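How I teach the sim arm to pick things up by hand (the long version)

Filed under: Tutorials, Teleoperation. Written by So-ying Lam

A few people asked after the November meet-up how I record my demonstrations, so I've finally written it all down. I do this at home in the evenings with a simulated arm, a second-hand hand controller and far too much tea. You don't need a real robot for any of it! If you do have one, most of the steps carry over, but please go slower than I do.

I use Helmy for the simulator side and a little recorder script I call Okomell. It's on the downloads page and it's held together with string, but it saves what the arm did and what the wrist camera saw, and that's all we want. If you're using something else, look for the same two things.

What you'll need

A computer that can run the simulator without stuttering. A hand controller with a trigger (the trigger closes the fingers). Plenty of disk space, as my folder for this one task is 2973 files and growing. And a chair you like, because you'll be in it for a while.

Step 1. Set the controller speed

Open the control settings and turn the hand scaling down. I started with one to one, so moving my hand a foot moved the arm a foot, and I knocked over everything in sight for a whole evening. Half is much kinder. Put a small dead zone on it as well or your pulse will show up in the recording (mine did, you could practically count it).

Now move the arm about with the recorder off. Go left, right, up, down, twist the wrist. Do it until you stop thinking about which way the controller is facing.

Step 2. Build a cluttered scene

It's tempting to put one object on a bare floor and get going. I did that for my first 500 demos and the policy I trained on them was lovely, right up until I added a second object and it fell to bits. So now I drop in a mixture from the start, and I let the scene script scatter it wherever it likes. Rods, bowls, odd creatures, see-through bars, whatever the object library coughs up. Pick your target and write its name in the task box before you record. "Pick up the candle" is plenty.

Save the random seed too. You'll want it the day a scene turns out to be brilliant and you can't get it back.

Step 3. Line up from the wrist view

Switch to the wrist camera and stay there. I know the big outside view feels safer, but the policy only gets the wrist picture, and if you steer by something it can't see then you're teaching it to guess. I cheated on this for weeks, peeping at the other window, and it showed.

Open the fingers all the way first, then bring the target into the gap between them. Get it into the middle before you go forward. With a candlestick I aim to have the candle and the holder both sitting between the fingers, and I keep half an eye on any rod or bar off to the side that a finger could catch on the way in. 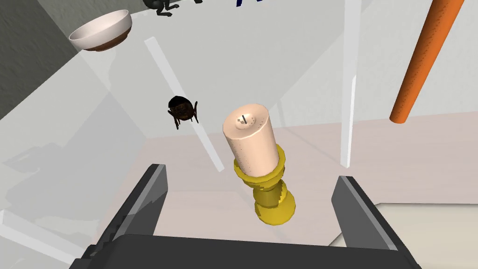

Step 4. Go in and close

Press record, take a breath, then move forward in one smooth push. If you drift off line, correct it gently and carry on. Those little corrections are worth having! My early demos were so tidy that the arm had never seen itself go wrong and hadn't a clue how to come back.

When you think you're there, wait a beat and squeeze the trigger slowly. Lift straight up a little way, hold, and stop recording. Don't swing off to the side to celebrate, it all goes in the file.

Step 5. Bin the bad ones

Play each demo back at double speed. I throw away anything where I stopped to scratch my nose, where the object slid out, or where I hit the wrong thing first. Keep the wobbly ones if they got there in the end.

Step 6. Train, watch, record some more

I run a first training at 2000 demos and just watch it for an evening with a notebook. Wherever it gets stuck, that's what I record next. Last time it kept stopping short of tall objects, so I did a big batch of tall objects and nothing else. By nearly 4000 it was picking up the candlestick well enough that I stopped shouting at the screen.

If your controller drops out halfway through a demo, unplug it, restart Okomell and bin that one file. The rest will be fine. Next up is putting things down again, and I'm still rubbish at that, so give me a few weeks.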